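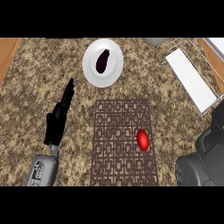

3. Setting up a maintenance schedule

This section covers entering a child or spousal maintenance order in Kulluveo and generating the payment calendar. Complete section 2 (Parties and accounts) first. Last revised 30 April 2023.

3.1 Entering the order

1. Open Orders and select New.
2. Choose Child, Spousal or Combined. A combined order is split into two ledgers at step 5.
3. Type the case reference as it is printed on the sealed order, with slashes.
4. Enter the amount and the interval (weekly, monthly or four-weekly).
5. For a combined order, enter the share for each ledger. The shares must add up to 100 per cent or the Save button stays grey.
6. Enter the first due date and press Save.

Note: Four-weekly is not the same as monthly. Four-weekly orders produce 13 payments in most years.

Caution: Do not edit the amount of a saved order after a variation. Use Vary order (3.3), which keeps the old figure for the arrears calculation.

3.2 Generating the calendar

1. Open the saved order and select Calendar, then Generate.
2. Check the first 3 entries against the order.
3. Set the reminder period. The default is 8 days before each due date.
4. Select Lock. Locked entries can be marked Paid, Part paid or Missed.

Note: Annual uprating is applied in January. If the order names a different month, change it under Order details before locking.

3.3 Varying an order

1. Select Vary order and enter the date the new amount takes effect.
2. Enter the new amount. Error 133 means the date falls inside a locked period; unlock that period and repeat.
3. Print the revised calendar for both parties.

Caution: Kulluveo does not file anything with the court.

Related items
Importing statements from Sarnik
Exporting an arrears report
Nollidow users: moving old ledgers

Comments

Ademir Medeiros: Error 133 also comes up if the date is left blank. Could that go in 3.3?

Dantas: Does the split work when the spousal part ends before the child part?

Ademir Medeiros: Yes, put an end date on the spousal ledger only.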